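Questions about the Moswood Reuse Center are answered on this page. Residents of Cingate may use the center on the same terms as residents of Moswood.

## Who may drop off items?

Any household in Moswood or Cingate. Please bring one document showing your current address. Businesses must apply for a separate permit at the front desk.

## Is there a limit on how much I can bring?

Each household may bring up to 5 boxes per visit and may make 2 visits per month. Larger loads, such as the contents of a house or garage, require an appointment.

## What is accepted?

The center accepts toys, kitchenware, hand tools, books, picture frames, and small household goods in usable condition. Items should be clean and complete. Sets with missing parts are accepted if the missing parts are listed on a note inside the box.

Mixed small items do not need to be sorted before arrival. Batteries must be removed and handed in at the counter.

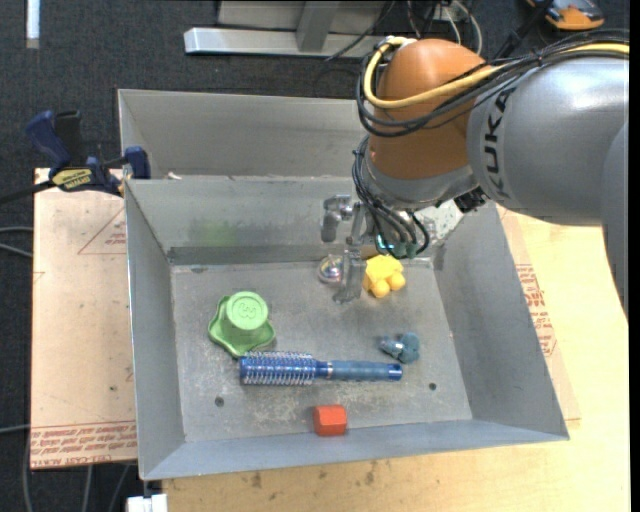 *Small items in an open metal bin.*

The center does not accept mattresses, paint, car seats, bicycle helmets, or medicine. Staff may decline any item that cannot be safely resold.

## Can I get a receipt for tax purposes?

Yes. Receipts are issued at the time of drop-off and list the number of boxes received. The center does not assign a dollar value to donations.

## Where does the money go?

Sales income pays for the operation of the center and for the Tôn Repair Fund, which makes grants to local repair classes. Last year the fund awarded $3,850. The largest single grant was $900.

## May I take back something I donated by mistake?

Please contact the center before closing time on the day of your visit. Items placed on the sales floor cannot be held or returned.

## When is the center closed?

The center closes for inventory during the first week of July. The Furkisholm Road entrance is locked daily at 4:30 p.m.

## Whom do I contact with other questions?

Written questions may be addressed to Nhung Mạc, Public Services, at the center's front desk.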